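Venue safety checklist, Flolham Open (racing game LAN, 40 player seats)
Date: 2022-02-05
Checked by: Beverley Sedgwick
Second check: Keith Horrocks

1. Exits and aisles
Both fire doors open fully. OK
Aisle behind row C clear. NO. Chair bags on the floor; Keith moved them to the cloakroom.
Exit signs lit. OK

2. Power
Separate circuit for the stage PCs. OK
Extension leads not chained. NO. Two strips joined at seat 7. Replaced before doors.
Cables taped down across walkways. OK, but the tape by the caster desk is lifting. Check again after the group stage.
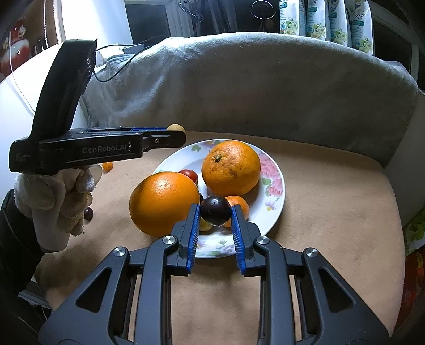 3. Player stations
Monitors fixed to stands. OK
Wheel clamps tight. OK. Seat 31 has a worn clamp, so it is keyboard only today.
Headset volume limit set. Not checked. Malcolm Yeoman has the admin login.

4. Room
Posted limit 60, passes issued 54. OK
First aid kit stocked. Low on cold packs. Ornella Martinelli to bring more for Sunday.
Drinks with lids only at desks. Sign missing from the east wall.

Open items go to Annick Petrenko before the first semifinal. Item 3 needs a signature from Malcolm.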